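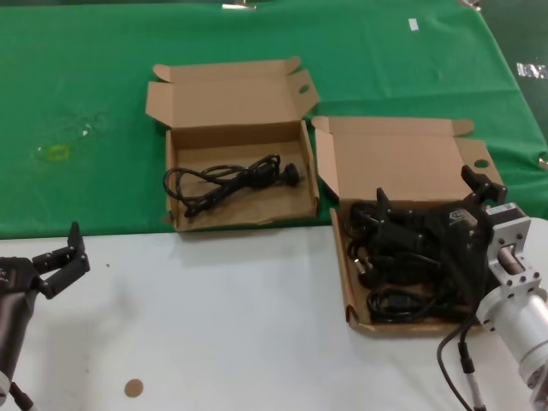

Pocket square keeps sliding down, wedding in March

Posted by Skukberg, 2018-01-22

Groomsman for my cousin. We all got the same satin pocket square and tie set in burgundy. Tie is fine. The square is a pain, slips down in the pocket every 2 minutes and by the end of the try-on you couldnt see it at all. Tried the puff fold and the flat one. Any fix that doesn't involve sewing? Suit is a rental so no pins thru the front either. Also do I iron it or not?

Presolell
Satin does that. Cut a piece of index card a bit narrower than the pocket, fold the square around it, drop it in. Card sits on the bottom and holds it up. Flat fold only, won't work for a puff. Did this for prom and for my brothers wedding, stayed put thru dancing and all.

Deepika Bhat
For the puff, stuff a plain cotton hankie in the pocket first. Fills the space and the cotton grips. Then the satin goes on top, pull it up a little higher than you think you need. Iron on low, back side, with a thin towel over it. No steam, mine got water spots and they never came out. Check what the tag says, some are polyester and some are real silk.

Kereama
just buy the pre-folded kind on a card, like 2 bucks. wont match the others tho i guess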